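Roof windows and glazing bars

A glazing bar is the strip that holds one pane of glass next to another. If it stands upright and splits a window into separate lights, most people call it a mullion, and if it runs across, it's a transom. I grew up calling the whole lot "the bars" and my joiner, Ebenezer Frimpong, still lets me get away with it.

Roof windows use the same parts tipped over at an angle, and that changes a lot! Rain sits on the lower edge of every bar, dirt collects in the corners, and the sun comes at you from much higher up. I've had mine in Cirncombe for 16 years (bought second-hand, don't ask what the fitting cost) and I still love the daylight. 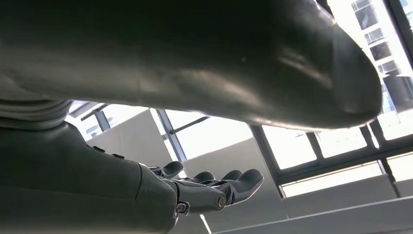 Dark bars have come back into fashion, grey especially. Against a bright sky they look thinner than white ones, or they do to me, though Lamisi Alhassan and I have argued over this more than once. They do warm up faster in the sun, so the seals want checking each April.

For cleaning I use warm water, a drop of washing-up liquid and a soft cloth, and I go along the bars before I touch the glass. Do it the other way round and you'll be wiping grey dribbles off your nice clean panes all afternoon – I speak from experience.

See also: transom, skylight, putty, leaded light.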